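Justomance Community Choir – minutes, 13th May

Present: Hanyu Tang, Mekdes Negussie, Lorena Salinas, Estela Lucero and me (Agustina Troncoso, taking notes again, so blame me for the spelling).

I read out the April minutes and everyone was happy with them, apart from Lorena, who wants it noted that she offered to sing second alto and did not volunteer to run the section. Noted!

Winter concert. Mekdes has the program down to 12 pieces, which I still reckon is two too many, but the Navarrete lullaby stays in (hooray). Hall seats 200. Hanyu will ask about getting in an hour early so the tenors can rehearse the tricky entry on stage.

Money. We have $261 in the music fund. Estela would like eight new folders in the practice colour – agreed, she'll order them this week.

Accompanist. Hanyu is away for two rehearsals, so Mekdes will play. I offered my recorder and we moved on quite quickly.
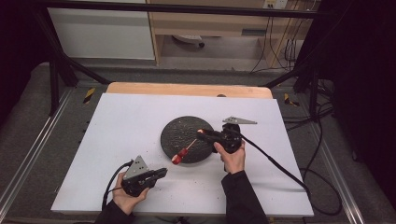 Red-handled screwdriver on the round black disc.

Warm-ups. Lorena asked for shorter ones. We'll try ten minutes and see how the sopranos go.

Next meeting at Estela's, bring a plate. Closed at 8 pm.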